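Gridley Questions "Wrinkle-Free" and "Lasts for Years" Claims on Polo Shirts

June 12, 2025

Gridley, the clothing care group, today asked shirt makers to back up what they print on their hang tags. Words like "wrinkle-free" sell shirts. We have yet to see much proof behind them.
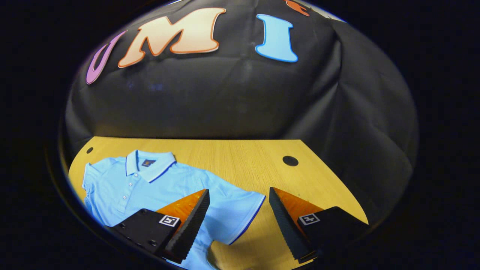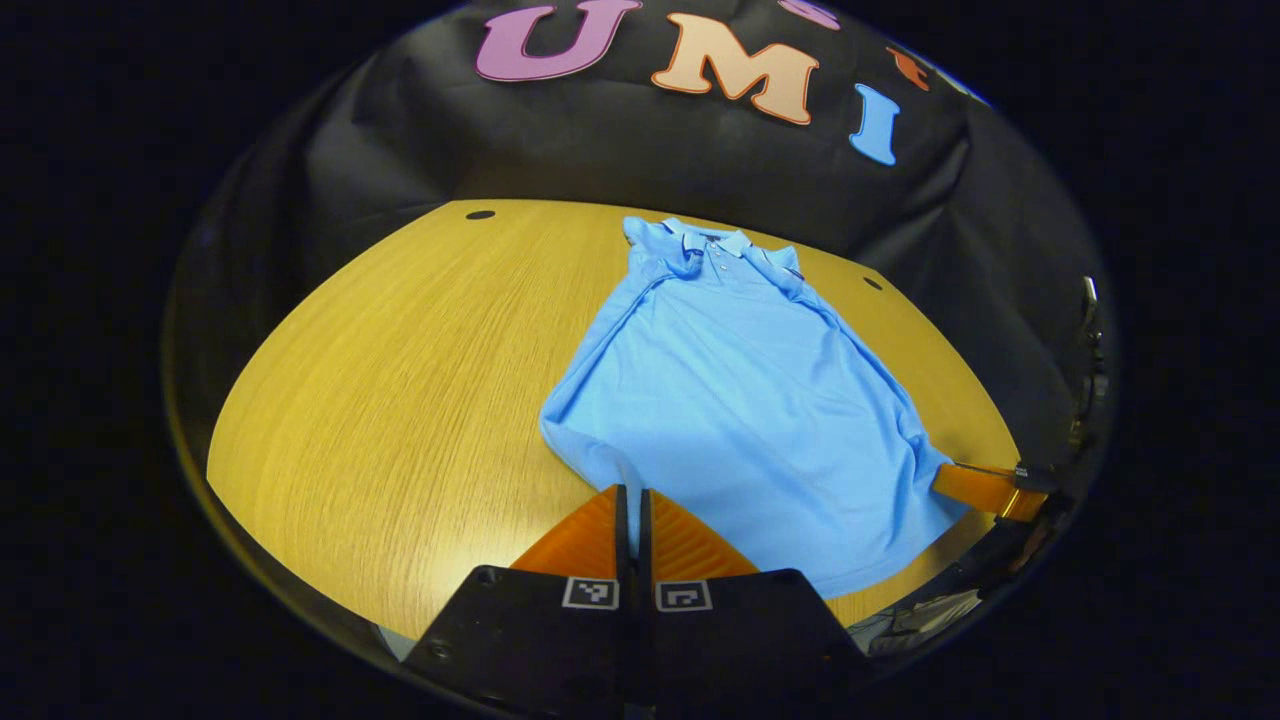 A light blue polo shirt with a short button placket.

What We Asked For

In February, Gridley wrote to 12 brands that make long-wear claims and asked for their wash test results. Only 2 sent anything we could use. One of those, Winberg, tested its shirts through 10 washes, which is hardly "years" of wear for most families. Prondetti sent a brochure.

What Shoppers Should Know

A higher price may buy a better collar. It may also buy a nicer box. Until brands publish their tests, Gridley suggests reading the care label first and treating the front of the tag as advertising.

Gridley will print any full test report it receives, including ones that prove us wrong. Brands can send them through the contact page on our website.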